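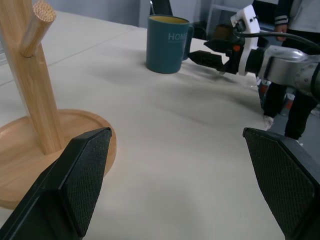

4.2 Mugs and where they live

Figure 3. A mug tree with a round, rimmed base, and a teal mug with a yellow interior standing on the table beyond it.

I went into this part of the study expecting mugs to be dull, and I was wrong! Of the 2,000 object entries in our household diaries, 1,442 mention a mug somewhere, usually in the wrong place (the bath, the windowsill, on top of the telly). Goodall's older work on kitchen storage treats the cupboard as a mug's proper home, but my households hardly talked that way. They talked about the tree.

A mug tree like the one in Figure 3 asks very little of you. There's a post, there are pegs, and you hang the thing up by its handle. Even so, 5 households told me their tree was "for best" - the mugs in daily use stayed out on the table next to it, much as the teal one does. Golshifteh Amini, who coded the diaries with me, started calling these "parked" mugs and the name stuck.

Printed mugs were parked more often than plain ones. I think people like to see the words, and a mug on a peg can easily end up facing the wall. 2 diary keepers in the Tukow group wrote that they turned theirs round each morning before the kettle boiled, which I found rather lovely. We come back to handles, and to left-handed households, in section 4.3.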